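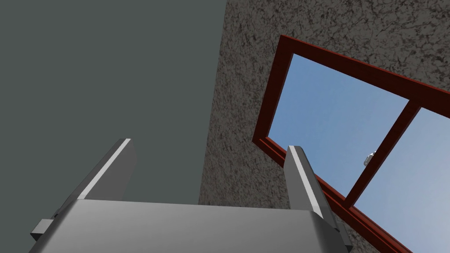 A red-brown window frame set in a rough gray wall, next to a smooth dark one.

Painting a room where the walls don't match

Older houses and additions often have one wall that was finished differently from the others. It may be rough plaster, sprayed texture, or masonry that somebody painted years ago. The same gallon of paint will cover differently on each surface, and the corner between them is where most of the trouble shows. These are the steps I use.

Buying paint

Check the coverage on the can, then plan on more for the rough wall. Texture has more surface than a tape measure shows. My back room has 70 square feet of rough wall, and it took nearly as much paint as the smooth wall next to it, which is 100 square feet. If you need two cans of the same color, pour both into a bucket and stir before you start.

Write the color name and the room on the lid in pencil. Marker fades.

Cleaning

Rough walls hold dust. Go over them with a dry brush or the soft brush on a vacuum, working from the top down. Don't use a sponge – it tears and leaves crumbs in the low spots. On the smooth wall, a damp cloth and a little dish soap is enough. Let everything dry overnight.

Grease near a kitchen doorway needs a second wash. Change the water when it turns gray.

Taping

Tape goes on the smooth wall, never on the rough one. It won't seal against bumps, and paint runs under it. Paint the rough wall first and let it go slightly past the corner. When that is dry, cut in the smooth wall by hand with an angled brush.

If the corner itself is ragged, run a thin bead of paintable caulk down it and wipe it once with a wet finger. Do it in one pass. Going back over caulk that has started to skin makes lumps.

Around the window

Scrape loose paint off the frame before you do the wall, so the chips don't land in wet paint. Ravindra Saxena, who painted houses for 13 years before he moved in across the street from me, does his frames last and his sills very last. I do it the same way now. Use a small brush and pull it away from the glass.

Dark reds and browns need more coats than you expect. A gray primer under them saves one. Open the window a little every hour or so while the paint dries, or it will stick shut.

Any paint that gets on the glass can be left until it is dry and taken off with a razor scraper. Wet the glass first.

Rollers and brushes

Use a 3/8 inch nap on smooth walls and 3/4 inch or thicker on rough ones. Load the thick roller well and go slowly. Fast rolling throws specks on the floor and on you. Finish each section with light strokes in one direction, then look at it from the side with a lamp held close to the wall. Missed pits show up as dark dots, and a stubby old brush will fill them.

Between coats, wrap the roller in a plastic bag and squeeze the air out. It will keep until the next day. Brushes can go in the same bag.

Touching up later

Save a small jar of each color, filled close to the top. On the rough wall, dab with a piece of sponge. On the smooth wall, use a small foam roller even for a spot the size of a coin. Brush marks on a dark, flat color catch the light from the window and you will see them every morning.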